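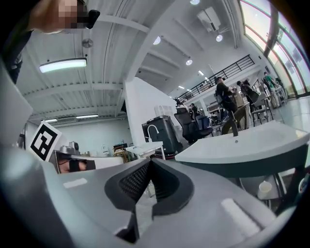
Most teams I talk to spend their money on bigger policies and leave pose tracking to whatever library came first. I think they have it backwards. When the tracker slips, every action label after the slip is wrong, and no amount of training fixes a wrong label. A printed marker card standing near a sink is cheap, and it gives the software a known point to recover from. At Telier we reran 637 episodes with a drift check and threw out 139. Aldo Mancuso wanted to keep them. I still say a smaller clean set is the better buy.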